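Section 4: Working at the Recording Table

Read this section before your first shift at the table. It covers the packing staff at Andrade who now spend part of the day recording handling tasks for the Noltton packing line. Wiring, charging and software are in Section 2.

4.1 What changes in your job

The Noltton cell will take over picking and placing of small retail tubs. It learns these moves from recordings made by people who already know the work. You hold a gripper in each hand and handle the product the way you would on the line. The cell copies the path of the grippers and the opening and closing of the fingers.

During the recording period:

- Your hourly rate and break times stay the same.
- Table time is limited to 4 hours per shift. The rest of the shift is on your regular station.
- Recordings are not used to rate your speed. Ye-ji Noh in Personnel holds the written agreement and will give you a copy.

After the cell starts in December, two positions per shift move from hand packing to cell tending and label checks. Training for those positions is in Section 7.

4.2 Placing the product

1. Clear the tabletop of everything except the item on your task card.
2. Stand the tub upright with the label facing you. Do not lay it on its side unless the card says so.
3. Open the fingers fully.
4. Bring the gripper in level until the tub is between the two fingers. Leave a gap on both sides.
5. Hold still for a count of two, then close. 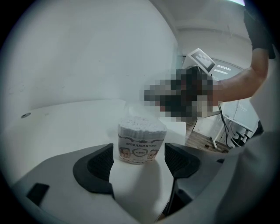
Noltton site, October 12, 2023

Release 13 of this guide changes step 4. In earlier releases the operator was told to touch the tub with one finger first and slide it into place. Cotton swab tubs filled to the top spilled when they were pushed, and the slide also showed up in the cell's own movements. Keep both fingers clear of the tub until you are ready to close.

Note: Tubs with a clear upper section are harder for the cell to find than solid ones. Record these against the white tabletop only.

Caution: Do not squeeze past the point where the tub is held. The fingers will keep closing as long as you pull, and thin plastic will crack.

4.3 Checking the grippers

Do this at the start of table time and again after any drop.

1. Pick up both grippers. Stand facing the wall side of the table.
2. Close one gripper until its finger pads meet. They should meet evenly, with no pad riding over the other.
3. Hold the other gripper out over the table with its fingers slightly open.
4. Look at the square marker. It must be clean, flat and firmly attached. Wipe with a dry cloth only.
5. Turn your wrist slowly left and right. Keep your sleeve and fingers off the marker.
6. Repeat steps 2 to 5 with the grippers reversed.

If the pads do not meet evenly, stop and call Woo-jin Shin. Do not bend the fingers by hand - the pads are set with a gauge and have to be reset the same way.
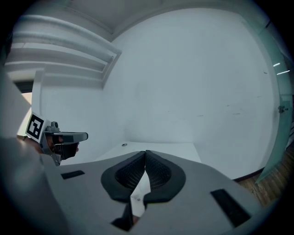

Figure 4-2. Gripper check over the table: pads closed in front, second gripper held out with its marker.

4.4 Recording a task

1. Read the card number aloud.
2. Start with both grippers over the table.
3. Do the task once at your normal pace. Do not slow down for the recording.
4. Return both grippers to the start position and wait for the tone.
5. If you fumble, finish the move anyway and mark the card "R". Si-eun Kwon reviews these and keeps many of them.

The target for small tubs is 1,596 accepted recordings. The count at this release is 1,046.

Caution: Stop if your wrist or forearm hurts. Report it to the shift lead the same day. Time lost this way is paid as table time.

4.5 Questions

Table schedule and station changes: Chang-ho Hong
Equipment: Woo-jin Shin
Pay and the written agreement: Ye-ji Noh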